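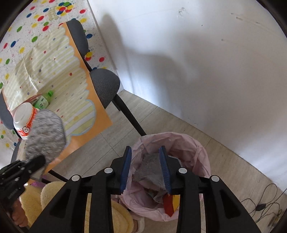
Drestix hand grippers – build notes and data card

Last updated 9/27/21

Drestix is a pair of hand-held grippers and the recordings made with them. Daichi Uchida designed the frame and prints the parts at home. Jamila Gamage does the recording and keeps the files in order. The grippers are held one in each hand and have a wide-angle camera on each. There is no robot arm needed to record. The arm comes later, when the same fingers are bolted to the end of it.

What is in this folder

frame/ – print files for the black frame and the handle
fingers/ – print files for the ridged fingers, and the mold we no longer use
firmware/ – code for the trigger sensor
clips/ – recordings, one folder per task
notes/ – Jamila's session notes, plain text

Building one

Print the frame flat side down, 20 percent fill. It takes most of a day on Daichi's printer. Black filament has worked best because glare from a light-colored frame washed out the lower part of the recordings.

Press the white caps into the top of the frame after the camera is mounted. If you do it before, you will have to pull two of them out again to reach the screws. They are a tight fit and will mark the plastic if you pry at them with a screwdriver.

The fingers are printed in dark blue flexible filament with the ridges on the inside faces. Print them slowly. The first set had smooth faces and slid off anything soft. The two fingers should meet evenly along the ridges when the trigger is pulled all the way. If they cross, loosen the rear screw, line them up and tighten it again.

Parts list is in frame/parts.txt. The springs are from Hirose Hardware and the printed files assume that size. Others will fit but the trigger gets stiff.

Tasks recorded

Table clearing. Cloths, cups and bottles on a covered dining table. Soft items such as the gray fuzzy cloths are dropped into a lined bin on the floor beside the table. The tablecloth and the paper decorations are left on for these.

Folding. Small towels, one at a time, on a bare table.

Drawer. Open, put one thing in, close.

There are 587 clips in all. 500 are meant for training and the rest are held back for testing. The split is in clips/split.txt. Please don't reshuffle it, or results won't compare with ours.

Known problems

The lens bends straight lines near the edges and darkens the corners. Clips are stored as recorded – no correction is applied. Calibration values are in notes/lens.txt.

Fast movement blurs cloth. Jamila left these clips in.

The other gripper and the hand holding it often show up in the view. So do sleeves and other clothing.

Firmware before version 3 loses the trigger reading if the cable is bumped. The affected clips are listed in notes/dropouts.txt.

To do

Thinner frame arms. The current ones are wide and block the lower part of the view.
Left-handed trigger.
Redo the drawer clips from June, which were recorded with the smooth fingers.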